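Home Contents Chapters Glossary Search

Chapter 5
Learning to Grasp from the Wrist

Pick up a coin from a flat table and notice how much you do before you touch it. Your hand slows, your fingers spread, and you choose an edge. In this chapter we teach a robot to make those same choices, and I think it is the most enjoyable problem in the book!

Chapter 4 used a fixed camera looking down on the whole workspace. That view is fine for planning, but it gets poor just when things become interesting, as the arm moves in and hides the target. The Prandberg method puts a small camera at the wrist instead, so the fingers and the object share one view right up to contact. The price is that the arm throws its own shadow over the work, and the background shifts with every movement.
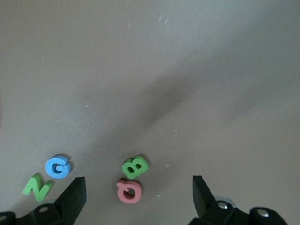 The policy at the heart of the method is called Stikico. It takes in the wrist view and the gripper opening, and gives out a small motion: a shift, a turn and a change in opening. Then it looks again. There is no map of the table and no stored model of each shape, which I find rather lovely – everything the arm needs to know must be read afresh from the view it has now.

Foam letters make a splendid test. They are soft, they lie low, and their outlines differ in ways that matter to a pair of fingers. A G can be gripped across its body or badly on its open side. A Z at a slant asks for a turn of the wrist first. Put two letters close together and the policy must also find room for each finger.

The training set, Clindesura, holds 1,435 grasps recorded by people steering the arm by hand. A further 124 were kept back for testing, and we shall use those in Section 5.3. Before that, we need a way to describe a small motion in the gripper's own coordinates, so we begin with frames of reference.

Next: 5.1 Frames that move with the hand

10 comments 5 shares

Contact | Copyright Ma Open Textbooks | Back to top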